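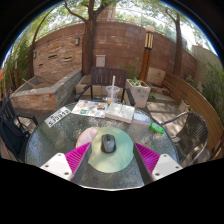
Cleaning a glass-topped table is the job I put off longest in our flat, and I've finally got a way of doing it that doesn't leave me squinting at smears for the rest of the evening. Mine is the round one out on the patio, with the rippled dark glass that I fell for in a second-hand shop and have been cross with ever since. It collects everything. There's the mouse on its round green mat, a thick book lying open, a sheet covered in little colourful pictures, a bright green see-through case, and they all creep towards the edge until you can't get a cloth between them.

So, first thing, clear the lot. I used to lift one item, wipe, put it back and move on to the next (my friend Kerstin Amundsen still does this and won't be told), but you just end up with a patchwork of clean bits. Get a tray or a washing-up bowl and pile it all in. Slip something flat into the open book so you don't lose your page.

Now brush off the dry stuff. A soft paintbrush is brilliant on rippled glass because it gets down into the dips, where a cloth only skates over the top. Work from the middle outwards and go right round the rim.

For the wash I put 5 ml of washing-up liquid in 300 ml of warm water. It looks mean, I know! Any more and you'll be rinsing until bedtime. Wring the cloth out until it hardly drips, do small circles, then go over it again with a second cloth and plain water.

Drying is where I went wrong for years. You need two dry cloths, one for the worst of the wet and a fresh one for buffing, and neither of them should ever have met fabric softener. Get your head down level with the glass and look across it towards the window, and any streaks will show up straight away. I do mine at four in the afternoon when the light comes in low.

While it airs, do the mouse mat. If yours is the cloth sort, dab it with the soapy cloth, dab again with the clean one and leave it flat somewhere overnight. Hard ones just need a wipe. Switch the mouse off before you clean it and use a barely damp cotton bud round the wheel.

Then put things back, but only what you use at the table. I allow myself the mouse, the mat and one book. The rest goes on the shelf by the door, and by October it'll all have crept back again, I'm sure, so keep the paintbrush handy.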